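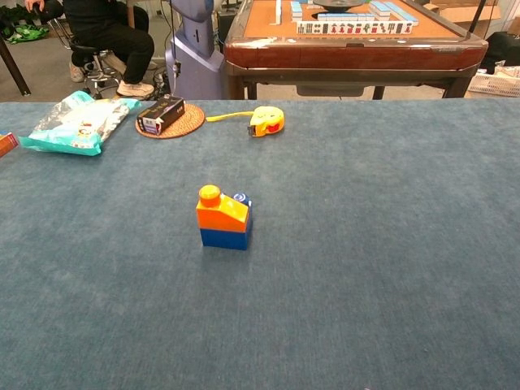
Attachment 1 – block stack on the felt table, tape measure behind it

Ticket 184 – Kavunico Titano trial kit, block stacking
Status: open, waiting on vendor
Site: Prustgate
Category: grasp planning / top piece

First off, we're having a great time with this kit! Setup went faster than the guide said it would, and the arm is lovely and quiet. One thing has us stuck, though.

Problem: the planner keeps picking a grasp on the sloped front of the orange piece and ignores the flat sides. The fingers close, slide up the slope and the piece stays on the dark blue brick.

Tried so far:
Recalibrated with the Bickerstaff routine, 2 passes. No change.
Dropped grip force to the minimum, then ran it at 100 percent. Slides either way.
Turned the stack a quarter turn by hand. Worked first time – very satisfying to watch – but the next run went back to the slope.
Restarted the controller. No change.

Update, 3:40 pm: found the "approach side" setting under advanced options. Locking it to left/right gives clean grasps, but the lock is lost on every restart.

Questions for support: can the lock be saved in the task profile? And is firmware 2 meant to handle sloped faces by itself? Happy to send logs or test a beta build, we'd love to keep going with this one.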